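Sovdale women one win from the national finals

June 8, 2024

The captain of the Sovdale women's rugby side is still hoarse when we sit down at the clubhouse, and she is in no mood to whisper. "I shouted for eighty minutes and then I shouted on the coach," she says. "I'd do it again tomorrow!"

Sovdale beat Ovport by 16 points to 11 to reach the regional final, and it was every bit as close as it sounds. Ovport had won the last 5 meetings between the two clubs, one of them back in March on a pitch that was mostly puddle.
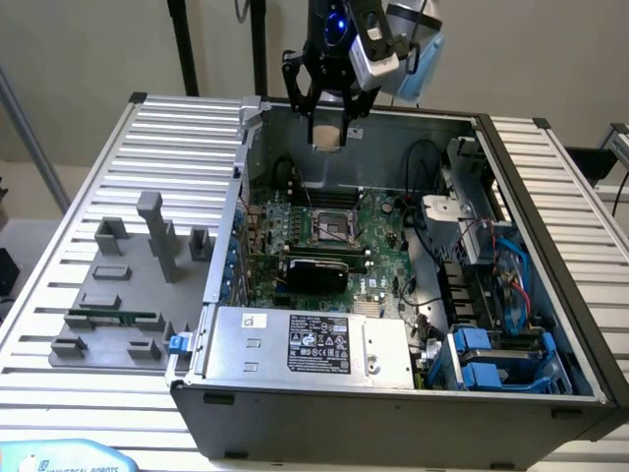

She puts the change down to the lineout. "We were losing our own ball and it was doing my head in," she says. The forwards stayed behind after training and went over the same throw again and again, with the hooker aiming for one pair of hands. "You can't just lob it in and hope. It's got a place to go."

The winning try came from exactly that – a clean catch at the front, a quick drive and a prop going over under a heap of bodies. "I couldn't see a thing," the captain laughs. "I heard our bench go mad and thought, well, that must be ours then."
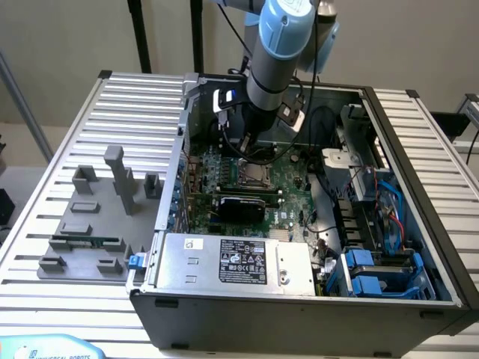 She joined as a teenager, when the club could barely raise a team and often borrowed players from whoever they were facing. Now there are 2 women's sides and a girls' section that trains on the bottom field. "Some of those girls are frighteningly quick," she says. "I'm glad I'll be retired before they come up."

The final is away at Gosuslow, against a side who have not lost at home all season. She has watched their last match twice and likes their fly-half very much. "Lovely kicker. We'll have to be up in her face from the start."
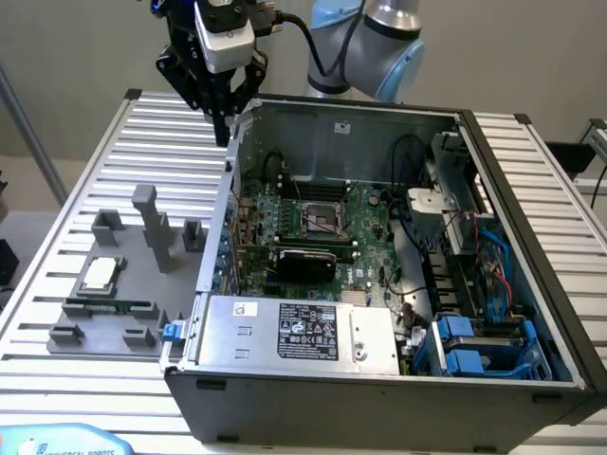

A supporters' coach leaves from the clubhouse car park on the morning of the match, paid for by Wanyama, the bakery on the high street, who are sending sausage rolls as well. Seats are free but you do need to put your name down behind the bar.

"Bring a drum, bring your nan," the captain says. "We can hear you out there, we really can."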